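모크게이트 생활가구 대여
자주 묻는 질문: 거실 소파, 쿠션, 담요 관리

모크게이트에서 거실 가구를 대여해 쓰시는 분들이 자주 문의하시는 내용입니다. 제품별 설명서와 내용이 다를 때는 설명서를 따라 주십시오.

크림색 가죽 소파는 평소에 어떻게 닦습니까?
마른 극세사 천으로 먼지를 먼저 걷어 낸 뒤, 물에 적셔 꼭 짠 천으로 닦습니다. 물기가 남지 않도록 마른 천으로 한 번 더 닦아 주십시오. 주방 세제, 알코올, 물티슈는 쓰지 않습니다. 밝은색 가죽은 물티슈로 여러 번 문지르면 그 자리만 광이 달라집니다.

누빔 골과 단추 자리에 낀 먼지는 어떻게 뺍니까?
좌판의 누빔 골과 등받이의 눌린 자리에는 부스러기가 잘 모입니다. 부드러운 솔로 골을 따라 쓸어 낸 다음 청소기를 약하게 틀어 빨아들입니다. 이쑤시개나 젓가락 끝으로 파내면 실밥이 뜯길 수 있습니다. 좌판과 좌판이 만나는 틈은 손으로 벌려 가며 청소합니다. 동전이나 머리핀이 들어 있을 수 있으니 청소기를 대기 전에 손으로 먼저 확인하십시오.

머리받침은 세워 두어도 됩니까?
됩니다. 각도 조절식 머리받침은 쓰지 않을 때 눕혀 두든 세워 두든 고장과 관계가 없습니다. 다만 머리가 닿는 면에는 피지와 헤어 제품이 묻으므로 다른 곳보다 자주 닦으십시오. 각도를 바꿀 때는 한쪽 모서리만 잡지 말고 양쪽을 같이 잡아 움직입니다.

쿠션은 어디에 두는 것이 좋습니까?
소파를 닦는 동안에는 쿠션을 모두 내려놓습니다. 바닥에 세워 소파 앞면에 기대 두면 자리를 덜 차지합니다. 흰색 쿠션은 카펫 먼지가 묻기 쉬우므로 카펫부터 청소하고 내려놓으십시오.

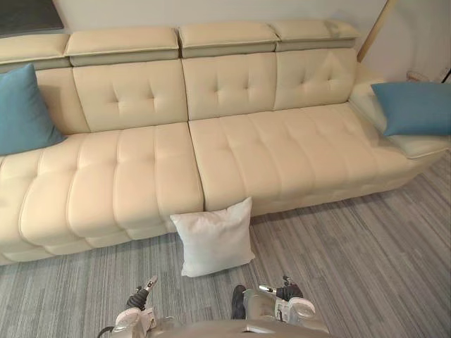
청소가 끝나면 쿠션을 한 번 털어 제자리에 올립니다. 색이 진한 쿠션 커버는 크림색 가죽에 물이 들 수 있습니다. 새 커버를 씌울 때는 젖은 흰 천으로 문질러 색이 묻어나는지 먼저 확인해 주십시오. 청바지도 같은 이유로 주의가 필요합니다.

소파 밑 카펫에 눌린 자국이 남았습니다.
소파를 옮긴 뒤 자국 위에 젖은 수건을 덮어 한동안 두었다가 손가락이나 솔로 털을 세웁니다. 줄무늬 카펫은 줄 방향으로 솔질해야 결이 어긋나 보이지 않습니다. 한 번에 펴지지 않으면 다음 날 다시 합니다. 소파를 끌어서 옮기면 카펫이 밀리므로 두 사람이 들어 옮기십시오.

소파를 벽에 붙여도 됩니까?
바짝 붙이지 마십시오. 벽과 4cm 이상 띄워 두면 통풍이 되고 벽지에 가죽이 쓸리지 않습니다. 리클라이닝 기능이 있는 모델은 필요한 간격이 더 넓으므로 설명서를 확인하셔야 합니다.

가죽 보호제는 얼마나 자주 바릅니까?
두만 소파는 해마다 2회, 봄과 가을에 바릅니다. 봄철 안내문은 4월에 따로 보내 드립니다. 보호제는 천에 덜어서 얇게 펴 바르고, 가죽에 직접 붓지 않습니다. 처음 쓰는 제품이면 뒷면 아래쪽 눈에 띄지 않는 곳에 시험해 보십시오.

플리스 담요도 같이 대여할 수 있습니까?
가능합니다. 피르코라 담요는 소파와 함께 신청하시면 한 번에 배송됩니다. 색상은 연회색과 청회색이 있습니다. 같은 회색 계열이라도 조명에 따라 색감이 달라 보일 수 있어 단순 색상 차이는 교환 사유에 들어가지 않습니다.
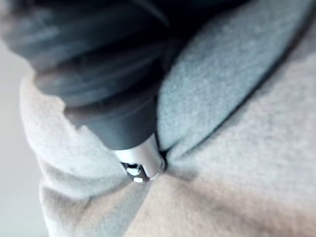

켄몬트, 2022년 10월 17일

담요 관리 항목을 아래와 같이 고쳤습니다. 이전에 인쇄해 두신 안내문은 버려 주십시오.

담요는 어떻게 세탁합니까?
찬물에 중성세제를 풀어 약하게 돌립니다. 섬유유연제는 쓰지 않습니다. 수건과 함께 빨면 보풀이 옮겨 붙으니 따로 빨고, 건조기 대신 그늘에 널어 말리십시오.

담요에 다림질을 해도 됩니까?
하지 마십시오. 플리스는 열에 약해 기모가 눌리고 번들거리는 자국이 남습니다. 접힌 자국은 펴서 널어 두면 대부분 없어집니다.

보풀과 머리카락은 어떻게 제거합니까?
마른 상태에서 부드러운 옷솔로 한 방향으로 빗습니다. 접착식 롤러는 가볍게만 굴리십시오. 세게 누르면 기모가 함께 뜯깁니다.

담요를 소파 위에 계속 덮어 두어도 됩니까?
덮어 두셔도 되지만 가끔 걷어서 가죽을 쉬게 하고, 젖은 담요는 올려 두지 마십시오. 햇빛이 드는 거실에서 한쪽만 오래 덮어 두면 덮은 곳과 덮지 않은 곳의 색이 달라질 수 있습니다.

반납할 때 담요를 포장해야 합니까?
완전히 말린 뒤 접어서 처음 받은 주머니에 넣어 주십시오. 주머니를 잃어버리셨으면 깨끗한 비닐봉지도 괜찮습니다. 길이 50cm 이하 상자에 들어가면 택배로 보내실 수 있고, 소파와 함께 반납하실 때는 수거 기사에게 건네시면 됩니다.

얼룩이 지워지지 않으면 어떻게 합니까?
더 문지르지 말고 고객센터로 연락해 주십시오. 내선 91번이 가죽과 직물 담당입니다. 무엇을 흘렸는지, 그동안 어떤 세제를 썼는지 알려 주시면 처리 방법을 안내해 드립니다.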